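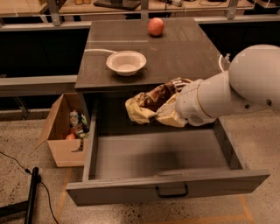 June, notebook 6, pilot for the pause study (Cemano)

Started 9:40, finished late, writing this up before I lose it.

Got through the last of the pilot pairs this morning, which makes 43 pairs in total, and I finally let myself look at the gaps. I know I said I'd wait until Marcelle was back. Sorry, Marcelle. I lasted until lunch.

Reminder of the setup for anyone reading this cold: two strangers, ten minutes of getting-to-know-you talk, then one of them (the asker, who has the card) makes a small request. Borrow a phone charger, swap seats, that level of thing. We measure the silence between the end of the request and the first sound of the answer. Afterward both of them separately rate how the exchange felt, and the asker guesses how willing the other person was. We want to know what people read into a short silence when the answer that comes after it is yes.

And they read so much into it! I really didn't expect to see it by eye in pilot data. When the yes comes fast, askers say the other person was happy to do it. Stretch the gap a little, same word, same smile as far as I can tell on video, and the guesses slide down. The people doing the answering don't show it at all. Their own willingness ratings look flat across the gaps. Kwan-ho plotted the two side by side and the asker dots make a slope and the answerer dots make a puddle. I've printed it and taped it on the facing page.

Before I get carried away:

The gaps are not assigned. People pause for as long as they pause. Slow answerers may also be quieter or looking away more, so the asker could be picking up on any of that. We can't say a thing about the silence by itself until we do the recorded version.

The charger request is odd. Some answerers paused to think about whether they had one with them. That's a memory pause, and askers seem to forgive it (one of them wrote "she was checking her bag in her head," which I love). We should either drop the charger or keep it on purpose as the contrast. I vote keep. Zhuoran votes drop, on the grounds that we always keep things and then have to explain them in the paper.

Sixteen of the pairs have overlapping speech, where the answer starts before the request ends. I had been coding those as zero. Dagný thinks they should be negative numbers and she's right, it's obvious once you listen to a few. An early yes is a different animal from an on-time yes. Recode all of them. I'll take the first half of the folder and Dagný the second, then we swap a handful and compare.

Coding notes. What counts as the first sound? We went back and forth on this over coffee and settled on: an in-breath you can hear does not count, "um" does count, "oh" counts, a laugh gets its own column. The laugh column is going to be trouble. There's a kind of tiny puff through the nose that I hear as a laugh and Darragh hears as breathing. Listened to the same clip over and over with him and neither of us moved. Writing it down as unresolved.

Monavico (the annotation program) crashed twice when I scrubbed backward with both audio tracks open. Seems fine with one muted. Save after every pair, please, everybody. I lost a page of marks and had to redo them, and the second set was not identical to the first, which is a bit humbling but also useful. I kept a note of the differences and they're small. We ought to do that properly as a check on ourselves.

Afternoon: long call with the Nasham group. They've been collecting dinner table conversation in families and have refusals and agreements by the bucket. Their hunch is that our effect shrinks among people who know each other well, as you learn your brother's pauses. Someone on their end has a father who takes an age to answer anything and the whole family just talks around it. I'd assumed the same thing but had never thought about how you'd measure how well somebody knows a person's rhythm. They have an idea for this using the earlier part of the conversation as a baseline, so that each pause gets compared with that speaker's own usual one. We can do this with our data tomorrow! The ten minutes of chat are right there. I'd been treating it as warm-up and throwing it away.

Kwan-ho is writing the script for it tonight.

Recorded version, plan so far: take a few clean yeses, splice in silence, play them to new listeners. Target is 70 listeners for the first round. Room tone has to be spliced in, not dead silence, or the edit sticks out a mile. Zhuoran made a test clip with dead silence and it sounds as if the speaker has fallen down a well. The one with room tone fooled me completely. I'd like some no answers in there too, so listeners can't just assume everyone agrees.

Question from Marcelle's last email, copying it here so it doesn't sink: does the asker remember the pause, or only the feeling? We could ask them to estimate it. My bet is they'll be hopeless at the length and very sure about the meaning. Dagný bets they'll be better than I think. Add the item to the next version of the questionnaire, after the willingness guess so it can't tip them off.

To do
recode overlaps (me, Dagný)
baseline script (Kwan-ho)
decide on charger
find more speakers for the clips, ask at Ng if their studio is free
nose puffs, get a third opinion
send Nasham the coding rules once the laugh column is settled

Also the door of the small room squeaks on the recordings, right when people sit down. Oil.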